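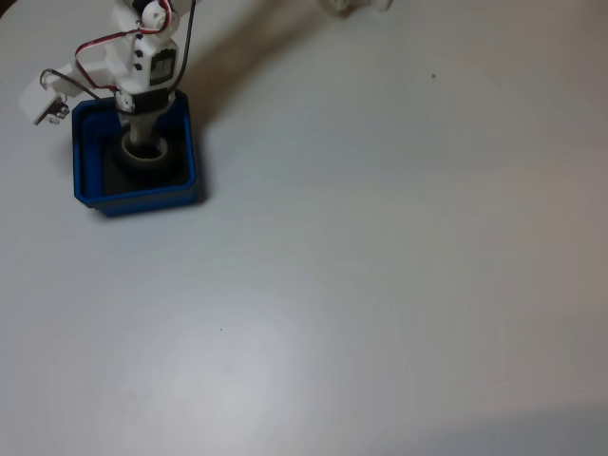 *Blaue Schale mit einer Rolle Klebeband, Packtisch im Projektraum Alva*

**Zwischenbericht für Frau Glenys Ifans, Stand April**

Sehr geehrte Frau Ifans,

mit diesem Bericht möchte ich Sie über den Stand bei der Einrichtung vom Packtisch informieren. Die Mittel von Jestska sind im Februar bei uns angekommen, und wir haben davon bis heute 231 Euro ausgegeben. Die Quittungen liegen bei mir im Ordner und ich schicke sie mit der Schlussabrechnung.

**Was gemacht ist**

Der weiße Tisch ist aufgestellt und wird schon täglich benutzt. Das Kleinmaterial hat jetzt feste Plätze in Schalen. Für das Klebeband nehmen wir eine flache blaue Schale mit runden Ecken. Die Rolle liegt darin und wird nach dem Gebrauch wieder zurückgelegt — früher haben wir sie oft im ganzen Raum gesucht. Bestellt waren acht Schalen bei der Firma Enico, zwei davon fehlen noch.

**Was noch offen ist**

Die Beschriftung für die Schalen ist noch nicht fertig. Wir wollten zuerst sehen, ob die Ordnung so bleibt, und das hat länger gedauert als geplant. Auch das Regal von Gemon ist noch nicht geliefert. Der Termin wurde schon einmal verschoben, ich habe deswegen nochmals geschrieben und warte auf Antwort.

**Kosten**

Bewilligt sind 1000 Euro. Der größte Teil davon ist für das Regal vorgesehen. Ich bitte Sie um eine kurze Bestätigung, dass die Rechnung auch im Mai noch angenommen wird.

Mit freundlichen Grüßen
Projektraum Alva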